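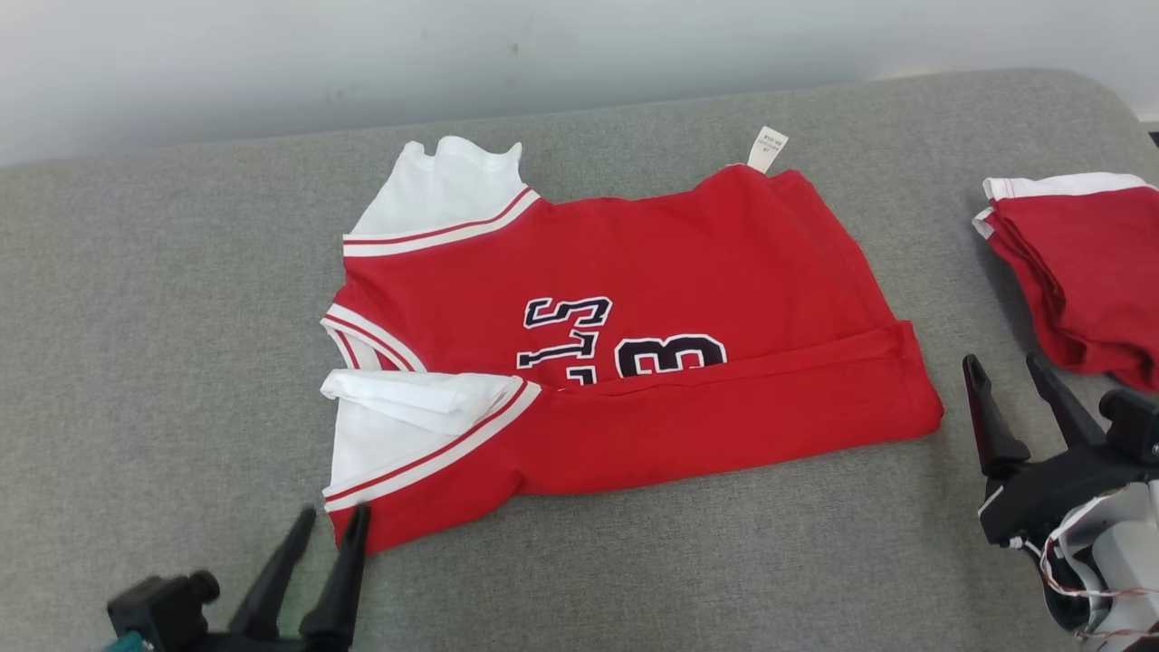
Home | Downloads | Guides | Release notes | Contact

We use cookies to remember your language and sign-in. Accept | Manage

4. Setting up shared channels in Louro

Shared channels let people outside your organisation read and post in one channel without seeing the rest of your workspace. You need an administrator account and the Louro desktop client, build 2144 or later. Channels can be used from the web client but not created there.

4.1 Create the channel

1. Open the workspace menu and choose Channels, then New.
2. Enter a name of up to 80 characters. Slashes and colons are removed when you save.
3. Under Type, choose Shared. This can't be changed later.
4. Choose an owner. The owner can be you or any full member.
5. Select Create. The channel appears in the sidebar with a link symbol beside it.

Note: If Shared is greyed out, outside access is off for the whole workspace. Go to Admin - Access - Outside organisations and turn it on, then sign out and back in.

4.2 Invite an outside organisation

1. Open the channel and select Members.
2. Choose Invite organisation and enter the other side's workspace address.
3. Set the posting rule to Read only, Reply only or Full.
4. Send the invitation. Their administrator has to approve it before anyone can join.

A shared channel holds up to 100 outside members. Your own members don't count towards this limit.

Caution: Outside members can see the full message history from the day the channel was created. If you don't want them to, start a new channel.

4.3 Bring across an existing chat

Chats exported from Fevano can be loaded into a new shared channel. Do this before the first invitation goes out.

1. In Fevano, export the chat as an archive. Leave attachments ticked.
2. In Louro, open the channel settings and choose Import.
3. Select the archive and wait for the check to finish.
4. Match each sender to a member. Unmatched senders show as Former user.

Reactions and polls are not imported. Edited messages come across in their latest version only.

Note: Error 453 during the check means the archive is incomplete - export it again and don't rename the file.

4.4 Turn off sharing

1. Open Members and select the organisation.
2. Choose Remove. Its members lose access straight away, including on their phones.
3. Files they have already downloaded stay on their devices.

Related guides
Notification settings for large channels
Signing in with Sundby ID
Moving from Fevano: what to check first
Using Louro with the Drostusov calendar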